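Chapter 5
Small Items in Daily Use: Keys, Rings and Their Keeping

Aims of the chapter

By the end of this chapter, students should be able to:
describe the main ways in which keys are grouped and carried;
set out a work surface for sorting small metal items;
complete an entry in a key register;
explain the duties of the person who issues and receives keys.

5.1 Why small items need a system

Every building that is shared by several people depends on its keys. They are small, they resemble one another, and they pass through many hands in the course of a day. A mislaid chair is soon found. A mislaid key may mean a locked store, a delayed delivery or the cost of a new lock. For this reason the care of keys is treated in this course as a subject of its own, before the wider matter of store cupboards in Chapter 6.

The cases in this chapter are drawn from the Lulotov residence, a hall with 108 rooms and a single front office. When Jadwiga Kaczmarczyk was appointed head of housekeeping there, spare keys were kept together in one drawer, and the register had not been checked for over a year. Her first instruction was that all keys should be brought to a table, sorted by floor and entered again from the beginning. The work was carried out in September, before the residents returned, and occupied the office staff for 4 days.

5.2 The bundle and the ring

Keys that are used together should be kept together. The usual means of doing so is the split ring, a loop of metal wound so that a key can be worked on between its turns and will not slip off in normal use. Split rings are made in many sizes. A small ring suits a personal bundle; a large one is easier to find by touch and may be hung from a hook.

Sorting should be done on a pale, soft surface, with the rings and bundles laid flat and apart from one another.

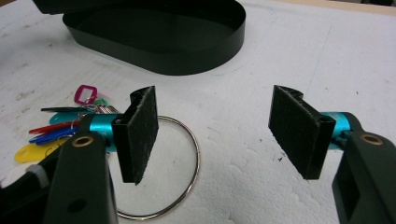
5.3 Setting out the work surface

The table should be cleared and wiped before any keys are brought to it. Bundles are then laid out one at a time. Each is compared with the register, given a tag where one is lacking, and returned to its hook before the next is taken up. Keys that cannot be matched are placed in a separate tray marked "Unknown" and are tried in the locks by two members of staff together.

No bundle at Lulotov may hold more than eight keys. Larger bundles are heavy in the pocket and slow to use, and the loss of one affects too many doors.

Activity 5A

Draw up a register page for a building known to you. Provide columns for the key number, the door, the name of the holder, and the times of issue and return. Compare your page with the Moser and Lombardi layouts printed at the end of the chapter, and note any column that you would add.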